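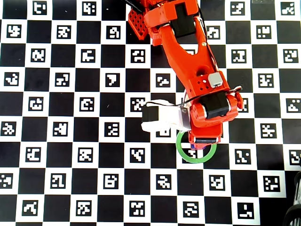
Se buscan participantes para la jornada de puertas abiertas de Droteck

Qué es
El 29 de julio de 2025 abrimos el taller de la calle Cherkaoui a quien quiera ver de cerca un brazo robótico naranja haciendo cosas modestas. Quien espere acrobacias ha leído demasiados folletos. El plato fuerte es coger un aro verde y fino de encima de un tablero de calibración y dejarlo en otro sitio. A ratos tiene más tensión que muchas finales.

A quién buscamos
Necesitamos 14 personas adultas, sin experiencia previa en robótica. Si la tienes, también puedes venir, pero te rogamos que reprimas los suspiros. Valoramos la paciencia, las manos razonablemente firmes y la capacidad de ver fallar algo varias veces seguidas sin ofrecer consejos hasta el turno de preguntas.

Qué harás
Primero, una visita al taller, que es corta por culpa del taller. Después pasaréis de uno en uno a manejar el brazo con el mando y a llevar la pinza hasta el aro. El tablero, a cuadros blancos y negros y lleno de marcadores, marea un poco si se mira fijamente; al brazo no le afecta. Al terminar rellenarás un cuestionario de seis preguntas. La cuarta pregunta si te has divertido y admite «no» como respuesta.

Qué ofrecemos
Merienda, un vale para la librería Stamberg y el transporte de ida y vuelta desde la plaza de Saludley. No ofrecemos contrato, prácticas ni la posibilidad de llevarse el brazo a casa, cosa que se pregunta todos los años.

Condiciones
La sesión dura cuatro horas, con un descanso. Pelo largo recogido y mangas ajustadas. Los cables no se tocan, ni siquiera para ordenarlos. El café se queda en la mesa de la entrada; en la edición de mayo hubo un incidente con un cortado y no queremos ampliar la serie. Durante los turnos solo se acerca al tablero quien tiene el mando.

Cómo apuntarse
Deja tu nombre, un teléfono y dos líneas sobre por qué te interesa en el formulario de la web, referencia 1512. Las cartas de motivación de tres páginas se leen, aunque con menos cariño. Si hay más solicitudes que plazas se hará un sorteo, y el resto pasará a la lista de espera.

Coordina la jornada Ketill Hauksdóttir, que contesta a los mensajes por la tarde. El acceso es por la puerta lateral; la principal lleva años atascada y para eso todavía no tenemos robot.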